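Treleck is looking for participants for a gripper comparison study, run in simulation. We need people who have some hands-on experience of moving a robot arm, real or simulated, and who can give us 15 hours spread over three weeks. The work is paid and can be done from home.

Posted August 28, 2023. Applications stay open until all the places are filled.

## What the study is for

We are comparing two gripper models, Tavares and Hilard, on the same set of tabletop tasks. Both are fitted in turn to the same simulated arm and driven through the same controller, which is called Lirkitz. We already have results from scripted motions. What we lack is a set of runs driven by people, and this call is meant to fill that gap.
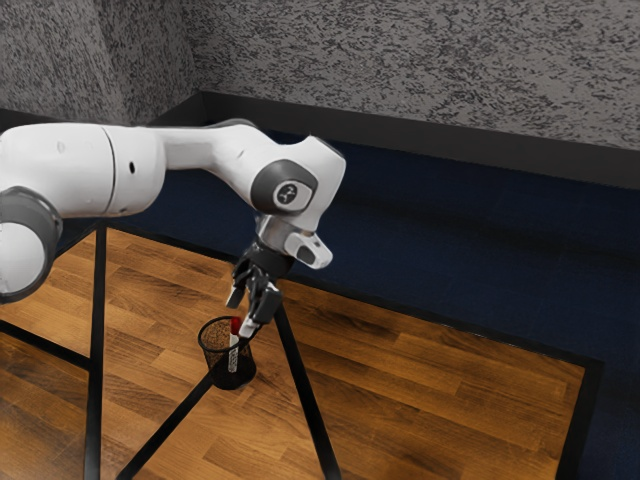 The tasks are short and mostly concern small household and desk items. You will pick things up, put them down and move them between containers. Some of them look easy and are not. Taking the red-capped marker out of the mesh cup, for instance, means bringing two fingertips down close to the rim without catching it, and the angle of the wrist matters a good deal. Other tasks involve flat objects, soft objects and objects that roll. You will be given a written instruction for each one and a time limit. If you run out of time, the run is logged as incomplete and you go on to the next.

So far the scripted set holds 1,061 runs, of which 708 were usable. The rest were thrown out for reasons we now understand, mostly faults in the start position. Your runs will use the corrected start positions.

## What you will do

- Attend one online introduction, in which we go through the controls and the safety stops.
- Complete a practice block. Practice runs are not scored.
- Work through the main blocks in your own time. The gripper changes between blocks and you will be told which one you have.
- Fill in a short form after each block. It asks how hard the task felt, where you lost time and which camera view you relied on.
- Join one closing call.

## Camera views

Each task can be seen from more than one camera. In half of the blocks you may switch between views freely. In the other half you are given one view and have to keep to it. The close views are tiring if you use them for long, so please take the breaks that are built into the schedule. 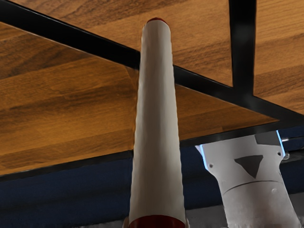

We want to know whether people choose the same views with both grippers, and whether a fixed view costs more time with one than with the other. For this reason we record which view is on screen at every moment of a run. We do not record your face, your voice or anything else on your computer.

## Who can apply

You should be 18 or over and comfortable reading instructions in English. You need a computer made in the last few years, a steady internet connection and a mouse with a wheel. A games controller is supported but you don't have to have one.

Experience can be from a job, a course or a hobby. We would like a mix of left-handed and right-handed people, so please say which you are. You can't take part if you have worked on the design of either gripper.

## Payment

Payment is £283 for the full 15 hours, made by bank transfer after the closing call. If you leave early you will be paid for the blocks you have finished. The introduction and the practice block count towards your hours.

## Your data

Runs are stored under a number and your name is kept in a separate file. You can ask for your runs to be removed at any time up to the end of January. After that they will have been merged into the results and we can't take them out.

## How to apply

Use the application form on the Treleck study page. Tell us in a few lines what arms or simulators you have used, and for how long. A CV isn't needed. Please also list any dates in the next two months when you will be away.

We reply to everyone, usually within two weeks. Questions about the controls or the equipment can go in the comments box on the same form.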